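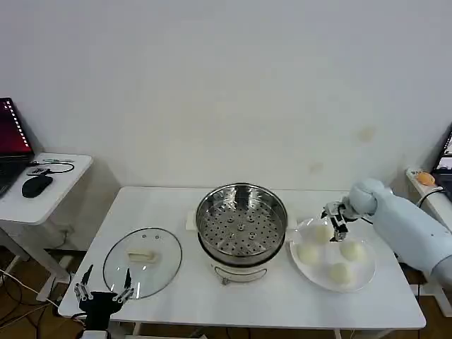
Bramgate's lab desk wrote back that a printer with 174 pages in memory isn't stuck, it's thinking. We have quoted this in full as it was the only support we got.

Our project put the office printer, a secondhand Nirnard, on the department network and logged every job for 3 weeks. 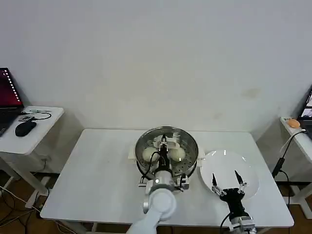 Of 299 jobs sent, 174 printed the first time. Most of the others waited on tray 2, which was full, and which the driver believed was missing. Reinstalling the driver fixed it until April.

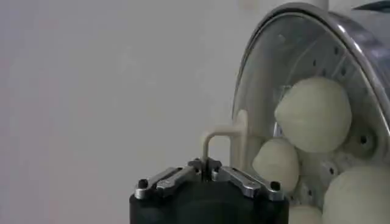
Fig. 3. Gripper, close up.

Next term we plan to try the Gundstead driver, or stairs and a USB stick.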